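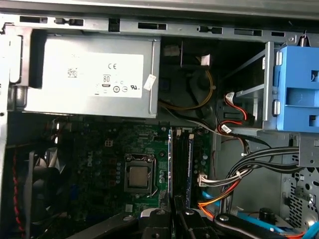

Written by Morena Bianchini
Filed under: Repair at home / Desktop computers
Last changed in September

How to take out and put back the memory in an old desktop tower

I am writing this page for people who have an office computer from some years ago and want to give it more memory, or who only want to check that the memory sits well. My English is from school, so I use short steps. If a step is not clear, please write below and I will correct it.

The steps are for a Dell tower of the common kind, with the power supply in one upper corner and blue plastic parts on the drive bays. Other towers are similar, but the order of the parts can be different. Please look first and pull later.

What you need

A Phillips screwdriver, medium size
A table with enough space for the case and for the panel
A small dish for screws
A soft brush
The new memory, if you are adding some

Before you open it

Shut down the computer from the menu and wait until the lights are off. Pull the power cord from the back. Then press the power button and hold it, so that the charge which is left inside can go away. Remove also the monitor cable, the network cable and everything else that hangs from the back. I forgot the network cable one time and pulled the wall socket half out, in our office in Altville, and I had to pay for the repair.

Lay the case on its side, with the removable panel facing up. Take off the panel and put it somewhere you will not step on it.

Touch the bare metal of the case with your hand before you touch any part. Do it again each time you come back from another room.

Learn where things are

The power supply is the gray metal box. You do not open it, never, also not for cleaning. From it come all the bundles of colored wires. The motherboard is the big green board. The processor is near its middle, and the memory slots are the long narrow ones standing beside it.

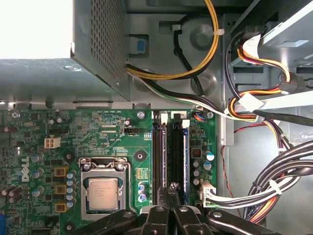
Power supply, drive cage and the wires between them.

Many beginners are afraid of the wires. It is enough to know that the thick bundle with the wide white connector feeds the motherboard, and that the thinner ones with red, yellow, orange and black go to the drives. For the memory you do not need to unplug any of them. If a bundle lies over the slots, move it to the side with the flat of your hand and let it rest there. Do not cut the cable ties to make more room. I did this on my first computer, and afterwards the wires touched the fan and made a terrible noise.

Take out the old memory

1. Find the small latches at the ends of the slot. On some boards both ends have a latch which opens, on others only one.

2. Push the latch outward, away from the module. The module should rise a little by itself.

3. Hold the module at its two short edges and lift it straight up. Do not rock it from front to back.

4. Put it on paper or in its plastic box. Do not put it on a carpet or a wool blanket.

If the latch does not move, look whether a cable or the graphics card is blocking it. In small cases the graphics card must sometimes come out first.

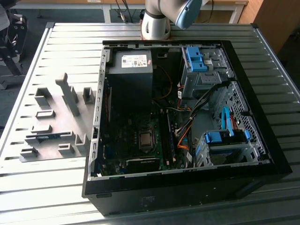
Dust is the next thing. When the slots are free, brush them lightly in the long direction and tilt the case a little so that the dust falls out and does not go deeper. I do not like to use a vacuum cleaner inside a computer. If you have canned air, hold the can upright and use short bursts.

If you also took off the heatsink, remember that the processor needs fresh paste before the heatsink goes back. Never switch on the computer with the processor bare, also not for a quick test.

Put in the memory

1. Open the latches completely.

2. Look at the gold edge of the module. It has a notch which is not in the middle. Turn the module until the notch fits to the small bump in the slot.

3. Set the module in the slot, straight, and press at the two ends with your thumbs. It needs more force than you expect. You should hear a click when the latch closes.

4. Look along the row from the side. If there are 2 modules, they should stand at the same height.

For a pair, use the slots which the manual says. In many computers they have the same color or the same number group.

Now close the panel, connect the cables and start. If the computer beeps and the screen stays black, the module is usually not deep enough. Switch off, pull the cord and press it again.

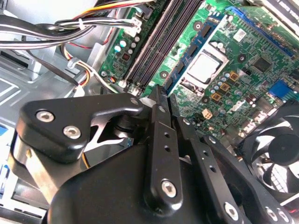
Shabnam Bajwa wrote to me that step 3 should have a warning: she pressed only one end of the module, it looked closed, and the computer showed half of the memory for a whole month. Her advice is to press one end until it clicks, then the other, and then to check the amount in the system settings before you put the screws back in the panel. I have tried it her way and I think it is easier for small hands.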